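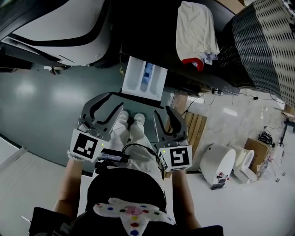
首页 笔记 酵种档案 烘焙记录 旧版存档 联系

6月22日 星期日
记录:烘焙间笔记

今天终于把黑麦酵种的对照做完了!从五月拖到现在,中间换过一次面粉,前面的数据基本作废,所以这一轮从头来过,全部用同一袋Hattar全麦黑麦粉。结果比我想的有意思得多,趁还记得清楚赶紧写下来。

先说起因。五月那批Budthorpe配方的黑麦面包,切面总是发黏,刀上糊一层,放到第二天还是那样。当时大家意见不一,有人说是烤得不够,有人说是水太多,我自己一直怀疑酸度不够。黑麦里的淀粉酶很活跃,面团不够酸的话,入炉以后淀粉还没定型就被拆掉一部分,内部自然就湿黏。道理书上都写着,可没亲手做过一遍,心里总不踏实。

这次一共做了4个面团,配方完全一样,只改酵种的养法:
甲:硬种,室温过夜
乙:硬种,放暖箱
丙:稀种,室温过夜
丁:稀种,放暖箱

每个面团总重982克,装同一种长条模。盐、水温、搅拌时间都照旧。搅拌用手,黑麦没什么筋可揉,拌到看不见干粉就停。我以前总忍不住多搅几下,这次管住自己了。

酵种的气味差别一开盖就很明显。甲偏醋味,冲鼻子;丁很柔和,像酸奶里掺了一点苹果皮的香气,我闻了好几遍,真喜欢!乙介于两者之间,表面裂纹很漂亮,撒在上面的干粉裂成一块一块的。丙最没精神,昨晚厨房窗户开着,后半夜凉,它到早上还没到顶。本来想再等等,后来决定按原定时间下料,不然四份就没法比了。(下次丙这一组要重做,单独记夜里的室温。)

入模以后醒发最快的是丁,其次是乙。表面开始出现小针孔就入炉,这个判断标准比看高度可靠,我越用越信它。甲的针孔出得晚,可是一出就很密,差点错过。丙我给足了耐心,还是偏矮。

烘烤:高温开头,20分钟后降温,继续烤到熟。出炉脱模,放网架上晾,用棉布盖着。炉子左后角还是偏热,丁那条靠左的一侧颜色深了一圈,以后记得中途掉头。

关于切开的时间。我知道应该等满一天,可还是先切了甲的一头(忍不住)。不出所料有点粘刀,但比五月那批强多了,刀面擦一下就干净。剩下的全部包好,等明天傍晚再切,到时候四条并排拍照,再补切面记录。

目前能写下来的几点:
暖箱养种对风味的影响比我估计的大,乙和丁连生面团尝起来都更圆润。
硬种和稀种在发酵速度上的差别,被温度盖过去了一大半。想单看稠度的影响,两组必须放在同一个温度里,分两天做也行。
吸水量暂时不要动。面团手感湿得像泥,但入模以后抹得平,边角也填得实,说明水量合适。
盐还是最后放,先放的话拌不匀,上次吃过亏。

顺便记一下Ernari那边寄来的陈年老面包屑。做法是把干硬的旧黑麦面包烤到深褐,碾碎,用热水泡透,代替一部分水加进面团里。我拿剩下的酵种随手试了一小条,没有称得很细,不算正式数据,但是那个香味……像焦糖,又有点像烤过的麦芽,整个屋子都是!颜色也深得好看。这个方向一定要认真做一轮,比例从低往高走,先看看会不会影响黏度。

暖箱也说两句。以前靠一盏灯加一碗热水,温度上蹿下跳。现在换成带温控的保温箱,里面放一支独立的温度计核对,一整夜都很稳。缺点是箱子小,两罐酵种已经放满,再多一组就得叠起来,上层会更热。想试试在中间隔一块木板。

Jindovstead的烘焙小组上个月借走的那本黑麦笔记还回来了,页边写满了铅笔字,好几条正好回答了我的疑问。其中一条说他们那里用的是三段式养种,每一段的温度和稠度都不一样,先养酵母,再养酸味。看完以后我觉得今天这四组其实只是把其中一段拆开来看。也好,先弄懂一段,再去碰完整的流程。

存货:Hattar黑麦粉还剩大半袋,够再做两轮。葛缕子快没了,要补。长条模有一只边角起锈,刷过油重新烤了一遍,暂时能用。酵种母种已经喂过,放回冷藏第二层,标签换成新的,旧标签受潮看不清字了。

待办:
明天傍晚切面、拍照、尝味
丙组重做,记室温
老面包屑比例试验,先列表
问Budthorpe配方里糖浆能不能去掉

近期笔记
黑麦粉换批次之后要重新校水
五月:发黏的那一批
棉布盖还是纸袋装,外皮软硬对比
硬种保存与唤醒
葛缕子整粒和磨碎的区别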